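Felleo plates: data card

Student project, Trorkeveck robotics club. Maintained by Mireille Texier.

Summary
Felleo is a set of teleoperated episodes in which two grippers handle three round plates on a white table. The plates are green, gray and white. We collected it to train the club's entry for the Prundside tabletop challenge, plate category.

Contents
1,104 episodes recorded
1,000 for training, the rest held back for testing
26 student operators
20 frames per second
One fixed camera view, plus joint positions for both arms

Task
The operator gets a one-line instruction, such as "stack the gray plate on the green plate" or "move the white plate to the back." Start positions were drawn from a list printed before each session. An episode ends when the operator presses the pedal or the timer runs out. Failed attempts are kept and have success set to 0.

Collection
Recording began in February, after school hours. New operators did a practice round that is not included. The arms run on Vahidi, our own control code, which lives in a separate repository.

Known problems
The white plate has very little contrast with the tabletop, and our first segmentation model missed it often. Plates near the front can run past the edge of the view. A few early episodes have the left and right arm labels swapped; they are listed in swapped.txt, and the loader fixes them if you pass the fix_arms flag.

Use
Free for class and club work. Please send label corrections to Mireille before the next release.
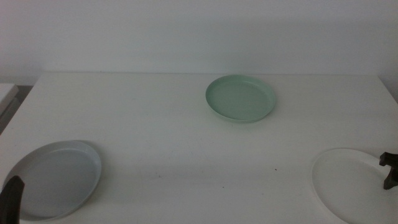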